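Notes for the Drillow talk: what we throw in the drawer

Slide 1. Title
Wait for the late ones. The chairs in the Avdale hall scrape, so there's no point starting over them. Say hello, say thanks to Noemí for the tea urn, and don't mention last year's projector.

Slide 2. The drawer
Ask for hands: who has a drawer at home with dead batteries in it? Then ask who has a drawer with batteries that might be dead. Same hands, slightly lower.
My own confession. When I moved out of the flat in Ludton I emptied mine and found 56 batteries, two takeaway menus and a key to something. I packed the lot and moved it to the new house, where it has a better drawer.

Slide 3. Why we keep them
Pause here, people like to offer reasons. The usual one is guilt. We know they don't go in the bin, we don't know where they do go, so they stay put for a decade.
The other is hope. A battery that won't run a torch will often run a clock for months. My father knew this and ran the whole house on it — every remote control in the place worked only if you stood up.

Slide 4. What Kalkidan found
Kalkidan Ayele put a collection tube in the library foyer in January, next to the large print. She expected to empty it at Easter. It was full in 12 days. By the end of the spring she had taken away 877 batteries, a hearing aid (returned) and a quantity of boiled sweets (not returned).
Read out her note if there's time: "Please stop asking me if they can be recharged."

Slide 5. Sorting at the kitchen table
Keep this short or it turns into a lecture. Main points:
Tape over the ends of nine-volts and anything lithium before it goes in a tub.
Button cells out of reach of children, always, even the flat ones. Say this one twice and don't be funny about it.
Leaking ones go in a bag on their own. Gloves.
The drop test, where you bounce them on the worktop to see if they're flat, is good fun and won't tell you how much is left. Somebody will want to argue. Let them, then move on.
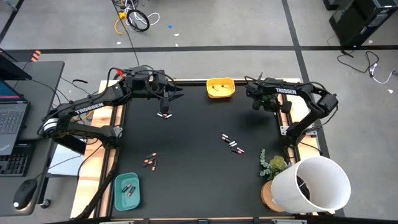 Slide 6. Where to take them
Most shops that sell a lot of them have a box by the door, usually behind the baskets. The Orlandini café has offered to take a tub as well, as long as it isn't next to the cakes.
Leaflets are on the back table. I had 526 printed, owing to a misunderstanding about what a box of leaflets is, so please take several.

Slide 7. Questions
If it's quiet, ask about smoke alarms. There is always one chirping somewhere in Ludton and its owner is usually in the room.
Out by nine, the choir needs the hall. Bring the extension lead home this time.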